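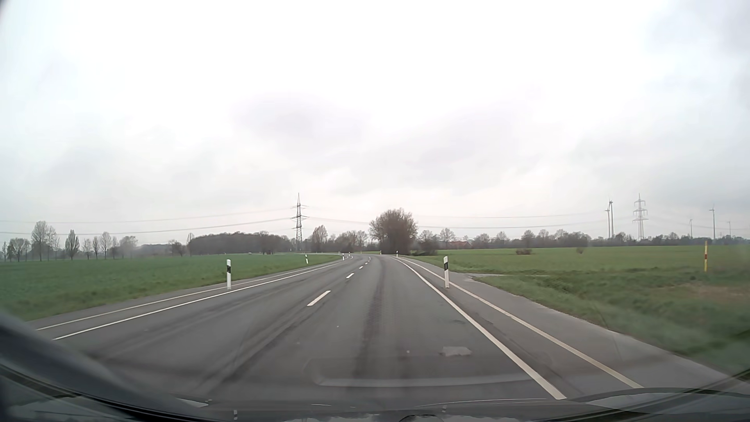
Two-lane road through farmland

The Brosholm Relay is a road running event for amateur clubs, held each May between Brosholm and Linov. Teams of two share the course, changing over at Michiels. 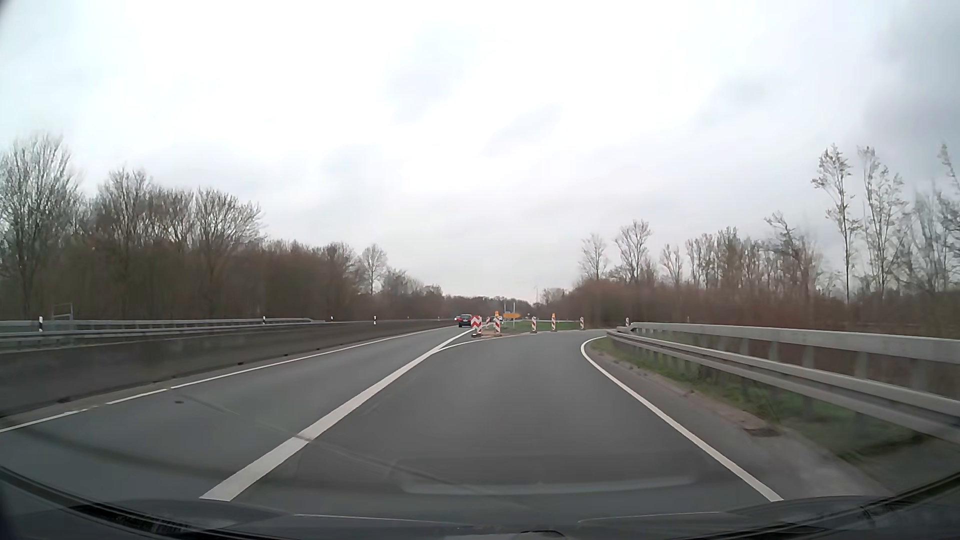
Entry was limited to local clubs until the race was opened to outside teams, and the field then grew to 319 runners. The Golturero club holds the most titles. Results are decided on combined time, and ties are shared.
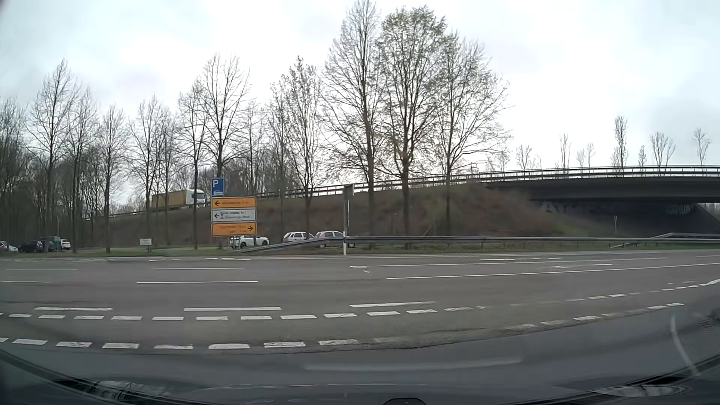
Mandla Mofokeng has argued that the changeover comes too early and leaves the second runner with most of the climbing.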